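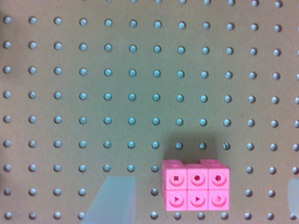 Cubes, Blocks and the Board Beneath Them

Interlocking cubes are sold by the bag and judged by the joint. A good joint closes with one push, holds when the row is lifted by one end, and comes apart without a tool. The six pink cubes at the top of this page are joined two high and three wide, and the seam to watch is the one along the top, where the left and middle cubes leave a small notch. A rectangle shows up a poor fit faster than a straight row does. In a row, each cube only has to agree with its neighbors at either end. In a rectangle it also has to agree with the one above or below, and any error has to go somewhere.

The recesses in the faces vary by design. Triangles, squares and pentagons let a child match by shape as well as by color. Wurovley's catalog treats them as a sorting feature; Serier leaves them out of its basic bag and charges extra for the molded set.

Mixed collections are harder to keep in order. Cubes, studded bricks and plain blocks with a center hole follow different systems, and a piece from one will rarely seat on a piece from another. Sort by connection first and by color second. A bin of green things looks tidy on the shelf and is slow to build from.

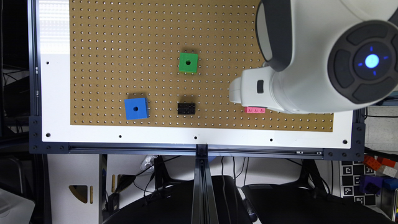 Björklund disagrees on the order and would sort by color until the collection passes 70 pieces, on the grounds that small children look for blue before they look for studs. The point is fair for a small bin. Past that size, the connection is the better key.

The plain block has no joint at all. It stacks by weight and friction, and its hole is there for a dowel or a lace. Measure the hole before buying dowels. A loose dowel lets a tower lean, and a tight one has to be twisted out, which wears the rim. Softly rounded corners are worth paying for, as a sharp molded edge chips when the block is dropped on tile.
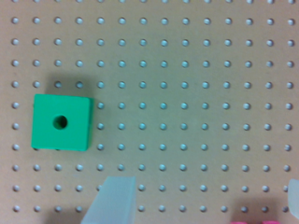 Reading time: 5 minutes

Pegboard makes a reasonable play surface when laid flat. The grid gives a straight line to build against, and the spacing serves as a rough ruler for children who are not ready for one. Its drawback is dust, which collects in the holes. Fukura supplies its panels with a removable backing sheet for this reason. Lift the panel every month and wipe the surface under it with a damp cloth. 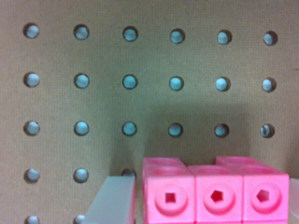 Can connecting cubes be washed in a sink?
Most plastic ones can, in warm water with a little dish soap. Take the rows apart first, shake the water out of the sockets, and let the cubes dry overnight on a towel before they go back in the bag.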